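普鲁农整理分拣站自动化改造项目
中期进展报告

提交单位：布鲁登运营部
项目负责人：片山健太（Kenta Katayama）
报告日期：2024年2月13日

一、项目背景

本项目由阿贾伊基金资助，在克利尔代尔仓储中心的退货整理区实施，目标是由双臂工作站承担桌面小件物品的归位与入屉作业，减少员工重复弯腰和伸臂的次数，并将人员逐步转至验收、质检及异常处理岗位。退货整理区现有员工19人，处理品类以文具、玩具及家居摆件为主，物品形状差异较大，以往全部依靠人工分拣。

二、本期完成情况

本期工作分仿真验证和现场准备两部分推进。

仿真验证方面，技术组在虚拟环境中搭建了与现场布局相近的工作台和抽屉单元，共完成500次入屉任务的试运行。任务设置以实际退货中常见的混合摆放为依据，同一台面上既有体积较大、重心偏高的物品，也有扁平细长的小件。双臂分工方案经两轮调整后基本确定：一臂负责抽屉一侧的操作，另一臂负责台面远端物品的移送。
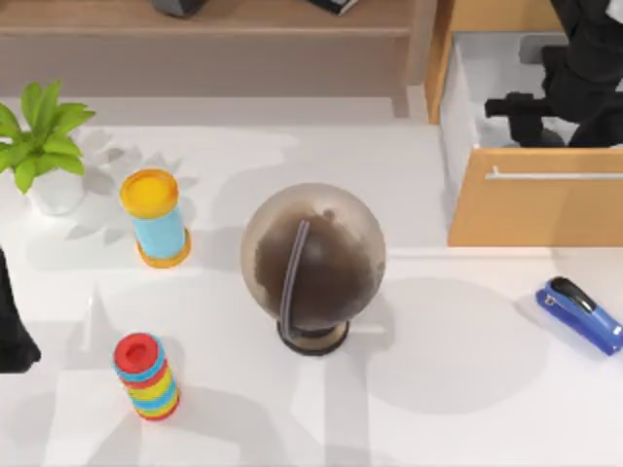

试运行中未达标的任务共56次，主要集中在两类情形：一是手臂在抽屉内活动空间不足，需重新规划路径；二是高度相近的物品相邻放置时，抓取次序判断不稳定。针对第一类情形，技术组已修改抽屉开启幅度的设定，复测安排在下一阶段。第二类情形仍在分析，目前尚不能给出明确的解决时间。

现场准备方面，2个工位的电源改造和地面标线已经完成，安全围栏的验收因供货延迟顺延。延迟未影响退货整理区的日常作业。

三、对岗位及人员的影响

运营部于项目启动时承诺，试点期间不因自动化设备投入而减少岗位。本期该项承诺执行情况正常，退货整理区人员编制未作调整。

岗位内容的变化已经开始显现。部分员工参与了任务清单的编写，逐项说明哪些物品可以叠放、哪些物品须单独入屉、哪些物品应先检查后归位。这些经验过去由班组内部口头传授，没有书面记录。现有清单已作为仿真任务的设定依据，同时用于新员工培训。

员工意见征集会由人力资源主管巴拉克里希南·赫格德（Balakrishnan Hegde）主持。会上反映较多的问题如下：

1. 设备节拍固定后，人工环节是否会被迫加快；
2. 转入异常处理岗位后，绩效考核标准如何确定；
3. 设备停机时由谁接手，工时如何计算。

关于第一项，运营部已书面答复，试点期间由人工岗位决定放料速度，设备不设最低节拍要求。第二、三项涉及薪酬制度，正在与人力资源部门协商，答复意见将列入下期报告。另有员工提出，整理区夜班人数较少，希望设备报警信息能够同时发送至当班主管，技术组已采纳该建议。

四、经费使用

本期支出主要用于仿真平台授权、工位电气改造和员工培训，各科目均未超出核定额度。围栏款项尚未支付，相应经费结转至下一阶段，不申请追加。

五、下一阶段安排

（一）完成抽屉作业路径的复测，并将结果报送基金项目办公室；
（二）完成安全围栏验收，验收通过前设备不得在现场通电运行；
（三）组织首批操作员培训，内容包括急停操作、异常物品处置和交接记录填写；
（四）就绩效考核与停机工时问题形成书面意见，并向整理区全体员工公布。

如抓取次序问题在复测结束时仍未解决，项目组拟先以单一品类开展现场试点，混合品类继续在仿真环境中验证。此项调整涉及原定里程碑的变更，现提请基金项目办公室审议。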